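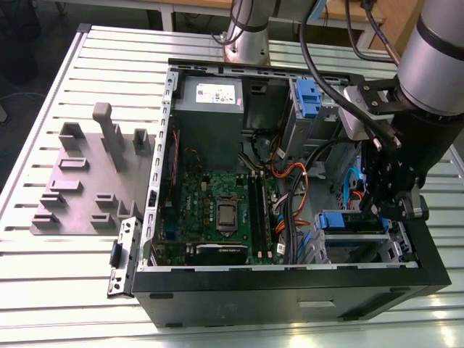
What should you do with the side panel and screws once a desktop is open?
Stand the panel against a wall where it won't get kicked, and keep the screws in a small dish or jar lid. Most cases use two or three kinds of screw, so a label on the dish saves guessing later.

Inside a Dell tower
Clalside Computer Reuse, Wundton
September 12, 2024

We get asked what the inside of an office computer looks like, mostly by people who have one in a cupboard and are wondering whether to bring it in. Below is a black Dell tower with the side panel off, lying on its side on the aluminium bench. We take donated desktops all year, with the big collection in May, when up to 300 come through the door.

Photo 1: The whole interior
The grey box with the white label at upper left is the power supply. Leave it closed. Anything you need to know about it is on the label, and a faulty one gets swapped as a unit.

The green motherboard has the DELL logo printed on it. The processor is in its socket near the centre, held in by the retention frame, and the two black memory slots are just to the right of it. Memory is the most common upgrade we do. We fit 8 GB as a minimum before a desktop goes out again, and more if we have matching sticks in the drawer.

The black graphics card sits along the lower part of the board. Plenty of office machines come to us without one. 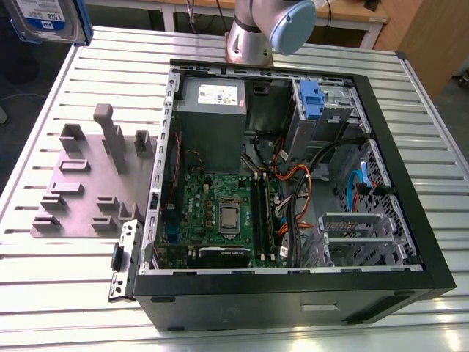 Reading time: 2 minutes

Photo 2: Cables and drive bay
The silver drive cage is at upper right, with a bright blue latch at the top. Blue plastic on a case like this usually marks something meant to be moved by hand, so try the latch before you go looking for a screwdriver.

Orange and yellow power wires run down from the cage across the middle, mixed in with thick black cables. The light blue one curving off to the right is a SATA cable, for data. If you are unplugging cables at home, take your own photo first and pull on the plug, never on the wire.

The expansion slot brackets are at lower right. Keep any spare covers you take off. They help keep dust out and we are always short of them.

Before you bring one in
Back up your files and sign out of your accounts. We wipe every drive we receive, but we can't recover anything once that is done. If you would like to keep the drive, take it out yourself or ask at the counter and we will do it while you wait.

Bring the power cord if you still have it. Keyboards and mice are welcome if they have a USB plug. We no longer take tube monitors or printers.

Towers and small desktops are free to drop off. Refurbished desktops start at $90, and a memory upgrade on your own computer is $29 for labour plus the parts. The drop-off door is at the rear of the Clalside building, off the Wundton car park. Please don't leave equipment outside when we are closed.

More galleries: Laptops | Power supplies and cords | Sorting the May collection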